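About Oltard

Posted in December by Niamh Gilmartin
3 comments | 27 shares

Oltard is a small company that teaches robots to do things with their hands, and we do it the slow way, by showing them. One of us takes hold of the controls and guides the arm through a job from start to finish - reaching, lowering, pressing, letting go - and every bit of that motion is saved so the robot can learn from it later. Then we do it again. Our little collection stands at 3,797 demonstrations as I write, and I'd guess Qianru Xiao has driven more of them than the rest of us put together (she's also the most patient person in the building, so it works out nicely).

We started out when Wenjie Ding and Cuiping Wei were still sharing one bench and one very tired laptop. Their first project, Jernura, was all about folding towels, and it taught them mostly how many ways there are to fold a towel badly! The one that keeps us busy these days is called Plusier, and it's about pressing buttons. That sounds like such a small thing, I know, but just think how many machines in a shop or a clinic or a kitchen are waiting for somebody to come along and push something.

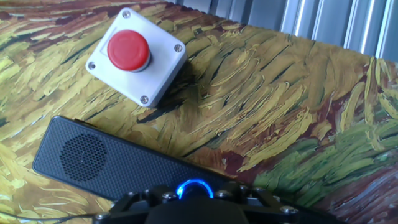
Red button on a white box, seen from the robot's wrist during Plusier work.

People who visit us nearly always ask about the tablecloth. We love a good tablecloth here. A robot that has only ever practiced on a plain gray table can get terribly confused by a busy one, so we change what's underneath quite often, and the wheat field with its crows has become a favorite with everyone. Cuiping picks them out, and she has a dozen more folded up in the cupboard. We switch the buttons around too, with different colors and different housings, and we like to leave other odds and ends on the table along with them, a toy car for instance.

New folks usually spend their first 20 sessions sitting beside someone experienced before they drive on their own. It takes a while to get a feel for it. You learn to slow down near the table, and to come at a button from straight overhead, and to stop and start over when your mind has wandered off to lunch. Zhuoran Ding keeps a notebook of tips by the controls, and you're very welcome to add to it.
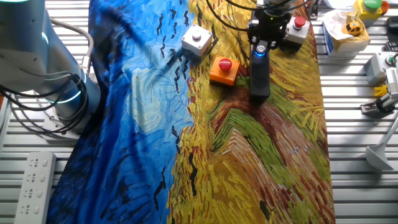 Come and see us

We open our doors to school groups and curious neighbors one afternoon a month, starting at 2 p.m., with room for 12 guests at a time. Everybody who'd like a turn at the controls gets one, and there's tea afterward in the Meng room down the hall. Write to Niamh at the front desk and she'll find you a spot.

Contact us | Copyright Oltard | Back to top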